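솔직히 식탁 후기를 길게 쓸 생각은 없었다. 그런데 Fikus 식탁은 상품평이 죄다 "예뻐요", "만족합니다"뿐이라 한 달 써 본 사람 얘기도 하나쯤 있어야 할 것 같다. Sornberg 매장에서 보고 샀고, 협찬은 아니다.

판매 페이지에는 "매일 닦기만 하면 새것처럼"이라고 적혀 있다. 나는 이런 문구를 잘 안 믿는다.

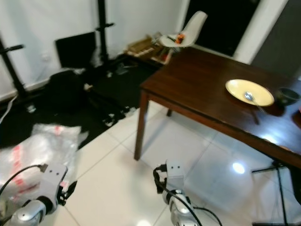 최종 수정: 5월, 화요일

우선 상판. 매끈하고 은은하게 빛이 도는 나무 상판인데, 그 광택 때문에 손자국이 잘 보인다. 물티슈로 닦으면 자국이 줄로 남아서 마른 행주로 한 번 더 문질러야 한다. 하루 2번씩 이 짓을 하다 보면 '관리가 쉽다'는 말이 누구 기준인지 궁금해진다.

다리는 네모난 각재라 가늘다. 반질반질한 흰 타일 바닥에 놓으니 의자를 당길 때마다 식탁도 조금씩 밀렸다. 펠트 패드를 붙이고 나아졌지만 그 패드는 따로 샀다. 이 가격이면 4장쯤 넣어 줘도 되지 않나? 조립은 최대 30분이라더니 나는 그보다 오래 걸렸다. 설명서 그림이 너무 작다.

그릇 얘기도 조금. 연노랑 타원 접시는 Nollon에서 샀는데 테두리가 올라와 있어서 국물 있는 반찬도 담긴다. 다만 숟가락을 걸쳐 두면 손잡이가 테두리 밖으로 나온다. 팔꿈치로 몇 번 쳤다. 짙은 초록 그릇은 무겁고, 색은 마음에 든다.

스테인리스 볼과 숟가락은 Mamani 제품이다. Kenneth Baird라는 사람이 블로그에서 "평생 쓰는 볼"이라고 극찬했던데, 한 달 쓴 나로서는 아직 동의도 반대도 못 하겠다. 말린 테두리는 잡기 편하다. 대신 그 틈에 물이 고이는지 엎어 두면 한참 뒤에도 물방울이 떨어진다. 숟가락은 반짝거리는 게 장점이자 단점이고, 물때가 금방 티 난다.

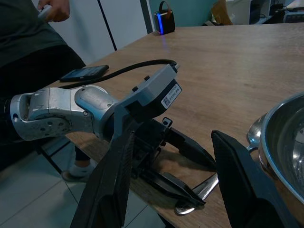 스테인리스 볼에 기대 둔 숟가락.

그래서 추천하느냐 하면, 식탁은 할인할 때만. 정가로는 30% 정도 비싸다고 본다. 접시는 다시 살 것 같고 볼은 반년쯤 더 써 보고 판단하겠다. 흔들림은 아직 없는데, 겨울에 난방을 틀면 나무가 어떻게 될지 모르니 그때 가서 글을 고치겠다.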